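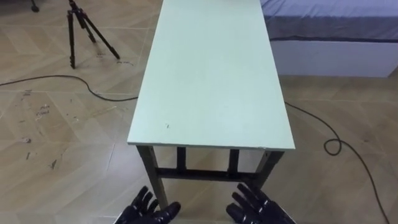 Figure 4. Table with mint-green top and dark grey metal frame.

4. Loading the Anderari city map and planning a walking route

The Gerel travel guide unit is supplied with no maps installed. The Anderari map pack covers the old town, the harbour district and the hill villages to the north. Allow 12 minutes for the transfer.

4.1 Installing the map pack

1. Charge the unit until the battery light stays green.
2. Connect it to your computer with the cable supplied.
3. Open Ekisero Desktop and choose Maps, then Add region.
4. Enter the region code 3388 and press Confirm.
5. Wait for the message "Region stored" before removing the cable.

Caution: Removing the cable during the transfer can damage maps already on the unit.

Note: The pack needs 217 MB of free space. Delete old regions from the Storage screen if necessary.

4.2 Planning a route

1. Select Routes, then New walk.
2. Choose a starting point. The ferry terminal is the default.
3. Add up to seven stops. Museums, viewpoints, temples and markets are listed under separate headings.
4. Press Order to sort the stops by distance, or drag them into place by hand.
5. Press Save. The route can now be used without a network connection.

Note: Opening hours are stored with the map and are not updated while you walk. The harbour market keeps shorter hours from May - check the notice at the gate.

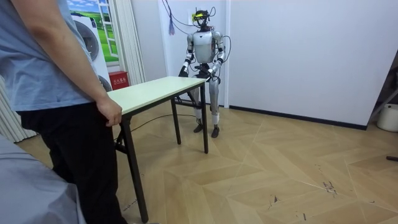

Stops that are not in the printed guide can be added as personal places. Open Places, press New and type a name of up to 20 letters. A photograph may be attached, and the short text beneath it is what appears in the route list, so keep it plain: "Old well by the north steps" fits on two lines, and longer text is shortened on the small screen. Personal places are kept when a region is updated but lost when it is deleted.

4.3 Hill paths

The paths above Sugawara Gate are shown as broken lines. Walking times for these are worked out on distance alone and take no account of the climb. For steep sections, set Pace to Slow before saving the route.

Caution: Satellite reception is poor in the gorge. Follow the painted posts until the position arrow turns solid again.

To remove a route, see section 7.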